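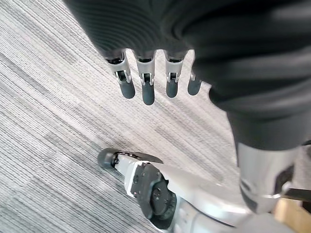 Silver finger joints and rounded dark fingertips over the gray striped carpet.

Nokomstead Community Choir - Minutes of the Autumn Meeting
September 2020
By Catinca Onu, secretary

14 shares | 2 comments

Present: Burgi Rainer (chair), Catinca Onu (minutes), Lâm Đào, Thu Mạc, Oanh Ông, and a good number of members joining from home, all of whom were very welcome. It was lovely to see so many faces after such a long summer.

1. Minutes of the last meeting
Approved with one correction. The song we closed the spring evening with was the Tidholm lullaby and should not have been written down as the harvest round. My apologies to Thu, who taught it to us so patiently and deserved better from her secretary.

2. Money
Oanh reported a balance of $2,509 in the main account. The only large bill over the summer was $775 for the piano, which covered the new strings in the bass, the tuning, and a repair to the left pedal. Lâm asked if the pedal still squeaks. Oanh said it does, a little, but only if you press it slowly, and Burgi said she had grown rather fond of the squeak and would miss it. The report was accepted with thanks.

3. Membership
We have 43 members on the list for the new season. A few have written to say they would like to stay on the list but will wait before coming back to sing, and the meeting wanted it recorded that their places are safe for as long as they like. Thu will telephone everyone who doesn't use email, and she is happy to have company with this if anyone enjoys a chat.

4. Rehearsals
There was a long and very friendly talk about this. Burgi proposed that we go on singing outdoors in two smaller groups while the weather holds, altos and basses first and then sopranos and tenors. Lâm pointed out that the basses are hard to hear outside at the best of times and felt a mixed group would be kinder to everybody. After some back and forth - and a short demonstration from Lâm, much applauded - it was agreed to mix the parts and let people choose the early or the late group. Please bring your own folder, pencil and chair, and a blanket if you feel the cold.

5. Music for the season
Thu has copied out a new arrangement of "Nisia," with a simpler alto line than the one we struggled with last year. The old arrangement will stay in the cupboard for now, as several altos spoke up for it quite warmly. Oanh offered to record each part slowly at the piano so that members can practice at home.

6. November concert
It was decided, with some sadness, not to hold the concert in the hall this year. Burgi suggested we record four pieces instead and send them to the residents at Liem House, who have come to hear us every November and always ask for the old songs. Everyone liked this very much. Catinca will write to Liem House and ask which songs they would most like to hear.

7. Any other business
A green umbrella and a pair of reading glasses are still with Burgi from the spring. Lâm thanked Oanh for the plum cake she left on so many doorsteps in August, and asked for the recipe, which is promised for the next newsletter.

Actions: Thu to make the calls. Oanh to record the parts. Catinca to write to Liem House. Lâm to draw up the early and late groups.

The meeting closed with a verse of the lullaby, sung not quite together.

2 comments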